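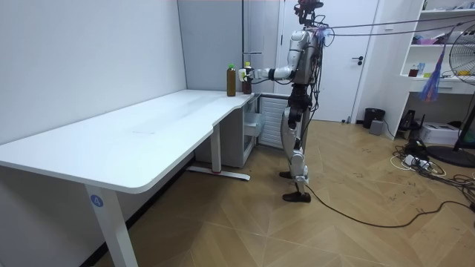 Is a slush machine worth buying for a small shop or a sports club?
For most small shops and clubs it isn't. The drink itself is cheap to make, but the machine has to run for many hours on many days before the margin on each cup pays for the purchase, the power, the cleaning and the repairs.

The Slush Machine Will Not Pay for Itself

June 2021

Every supplier of frozen drink equipment has a page with a little sum on it. A cup of slush costs you a few cents in syrup and water. You sell it for three or four dollars. Multiply by a number of cups per day, multiply by a number of days, and by the end of the page you own a second shop. I have been reading these sums for as long as I have been selling food to the public, and I have yet to see one with a line for the afternoon it rained.

I ran a takeaway in Holtlow with my brother-in-law for longer than either of us had planned, and we bought a twin-bowl Briem in our second summer. I'll say at the start that it was a decent machine. It froze what we put in it. The lights inside the lid worked, the handles didn't drip much, and children walked towards it without being told to. My quarrel is with the arithmetic that sold it to us, which I now see repeated word for word to people who have less money to lose than we did.

Start with the cups per hour. The figure on a spec sheet describes a machine already at temperature, with product ready to pour and someone standing at the tap. It says nothing about the wait after you refill the bowl with warm mix, and the wait is what you'll be dealing with on a hot day. We'd get a rush after school, draw the left bowl down, top it up, and then sell coloured water for the next good while or tell people to come back. Some of them did come back. A lot of them bought an icy pole from the freezer instead, on which I made nearly as much and for which I had washed nothing.

The supplier's answer to this is always that you should pre-chill the mix. Fine. Now you need room in the cool room for tubs of mix, and you need somebody to remember to make it up the day before, and on a quiet day you tip it out. None of that was on the page with the sum.

Then there is the price. Ours was sold to us with a "starter pack" worth $608, made up of Clivau syrup, cups, domed lids and spoon straws. I added it up later from the same firm's own catalogue and couldn't get near the number unless I bought everything by the single sleeve, as no business does. Half the syrup was a lime flavour that we could not move at any price. I don't say anyone lied. I say that a bundle is a good place to park a figure you would rather the customer didn't look at too closely, and that if the machine were a fair price by itself it would be sold by itself.

Clyde Zamora sold me that machine and we still get along, so I put all this to him before writing it. His view is that I chose the wrong site, that slush wants a pool or a cinema or a servo on a highway, and that he would tell anyone so who asked. I accept the first part. As for the second, I did ask, and what I remember being told was that slush goes anywhere there are kids. We've agreed to differ on what was said. What I would point out is that the web page doesn't ask where your shop is. It gives the same number of cups to the swimming pool and to the takeaway on the shady side of the street.

Cleaning is where I get most worked up, so bear with me. The brochure had a photograph of the bowl lifting off in one clean movement and the words "easy to clean". The bowl does lift off. Under it there is an auger, a seal behind the auger, another seal at the tap, a drip tray, a plunger, a spring, and a film of sugar over all of them. The seals want food-grade lubricant. If you skip it they tear, and if you put them back slightly crooked you find out in the morning, because the counter is sticky and so is everything stored beneath it. Our teenager on the closing shift could do it properly once she'd been shown a few times. She was also being paid to do it, every time, and I never once saw her wage in anybody's cost per cup.

Plenty of places get around this by not doing it. They leave the mix in overnight on the holding setting and top it up the next day, and some machines are advertised with exactly that in mind. Whether it is all right depends on the machine, the mix and what your local food rules say, and I'd ask the council before I asked the salesperson. I'll only mention that I stopped buying slush from other people's shops fairly soon after I started selling it.

Power I can't argue about with much precision, as we never had the machine on its own meter. I know it ran all day with a compressor going, and I know that it blew warm air into the room we were paying to cool. It also needed clear space on each side to breathe. Look at the width on the spec sheet, then look in the installation notes for the clearance, and add the two together. We lost the end of the counter where the chips and chocolate used to be. People bought chips and chocolate on impulse, in winter as well as summer, and they never needed a new seal.

Winter deserves its own paragraph. From the end of the school holidays until October the Briem sat under a sheet. A machine that earns for part of the year and takes up the counter for all of it should have its cost spread over the part when it earns, and once you do that sum the payback stretches a very long way. Ours had a compressor fault at the start of its third season. The warranty had gone by then. The part was not dear. Getting a refrigeration mechanic to drive out to Holtlow for it was.

I hear the case for the other side regularly from Tove Steinarsdóttir, whose family has the kiosk at the Clorkudmont pool. She has had slush in there for years, she makes good money on it, and she thinks I'm a sore loser. Perhaps so. But when I asked her what made it work she listed a captive crowd, no other cold drink except what she sells, a concrete floor with a drain in it, and a cousin with a refrigeration ticket. Take out the cousin and she wasn't sure any more. I'd like to see "have a cousin" printed on the brochure under System Requirements.

She did make one point I can't get around. Some of the value of the thing is in being looked at. Two bowls of bright colour turning in a window will bring in a family who then buy lunch, and a cost per cup won't show you that. I believe it happens. I only notice that it's the argument people reach for after the first argument has been shown to be weak, and that it can be made for a fish tank.

So what would I do? Hire first. Nearly every party hire firm has a slush machine, often an older one, and they'll give you a weekend for less than the starter pack. Put it on your own counter, on an ordinary weekend in ordinary weather, and have your own staff clean it at the end. Write down what you sold and what you threw away. Write down, too, what you sold less of. If a club wants one for carnivals, then hire every time and let the hire firm own the seals.

If after all that the numbers still stand up, buy second-hand from someone like me. There are a great many of us. Ask to see it freeze a full bowl from warm while you stand there, and take a thermos of tea, as you will be there a while. Pull the tap apart yourself. If the seller won't let you, go home. Ask whether the parts are stocked in the country or come over on a boat, and get the part numbers for the seals before you hand over any money.

And if a supplier shows you the sum, ask for it again with cleaning wages in it, and wasted mix, and the wet days, and one call-out. I tried that on three of them when a friend was shopping for her milk bar last year. One sent me the brochure again. One said every business is different, with which I agree, and I'd be glad to see it printed on the brochure. The third rang me up and told me frankly that he'd sell her a second drinks fridge instead. She bought the fridge from him.

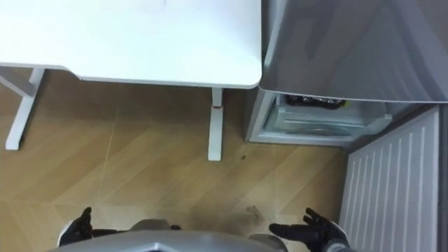 How long should a second-hand slush machine be watched before buying it?
Watch it for a full freeze, starting with a bowl of mix at room temperature and finishing when the slush pours properly from the tap. A machine that is already cold when you arrive tells you very little about the compressor, so ask the seller to leave it switched off beforehand.

We sold the Briem in the end to a man with a caravan park. He got the lime syrup as well.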